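I finally made it to the open day at the Craddock women's shelter, and I'm so glad I went! It sits 20 minutes outside Rolmont (take the Nurkow bus, parking is hopeless). We got a tour of the legal aid desk, the kids' playroom and the hotline office, where 18 people share the night shifts.
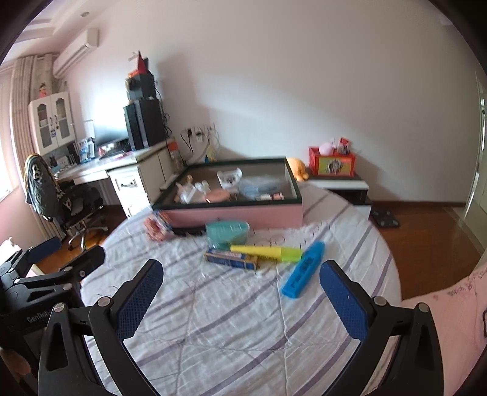

A striped quilt on one of the beds.

The whistle program was what I'd come for. They've handed out 500 in Wonska already, and a second batch goes out in September. I asked way too many questions about the safe-ride list, and they were really patient with me. Bring cash for the bake table, the lemon bars go fast.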